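Jan 9, 2020

Long one today, and my back knows it. I finally got to the arm on the table-setting cell, the one we all call Grester, and I had the whole afternoon with it while Eun-ji was off arguing with the supplier over cables.

So, the gripper. It had been closing a hair to one side for a while now (Kevin swore it was the software, I swore it was the pads, we have a soda riding on it). I took both finger pads off and the left one was worn shiny right down the middle. New pads on, screws snugged up by hand, then the little torque driver. I also wiped out the wrist joint, which had more lint in it than my dryer. The counter said 1,474 cycles since the last pad change, and Karim's note on the cabinet says to swap them at 682. Oops!

Then I re-zeroed all the joints, ran it slow with no load for 30 minutes and listened. Joint 4 still has that tick when it comes back toward home. I don't love it.

After that came the fun part, teaching the spots again. I like to do it with the real place setting down, fork and knife on either side of the plate and the little blue cup up past the knife.

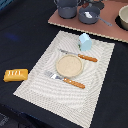 Page last changed: Jan 9 by sigita_o

The mat sits at a slant to the table and I left it that way, so the wrist angle for the knife and fork had to be taught to match. Those wooden handles are rounded and glossy, and I want the fingers coming down square on them. The plate is worse! It's so shallow that the pads only get that raised rim to hold on to, so I brought the approach height down a touch at a time with my thumb on the stop button the whole way.

Saved everything under a new name, kept the old file just in case, and put the worn pads in a baggie on Kevin's desk with a note about my soda. Tomorrow I want the cover off joint 4, and I need to ask Gavin where the good grease went.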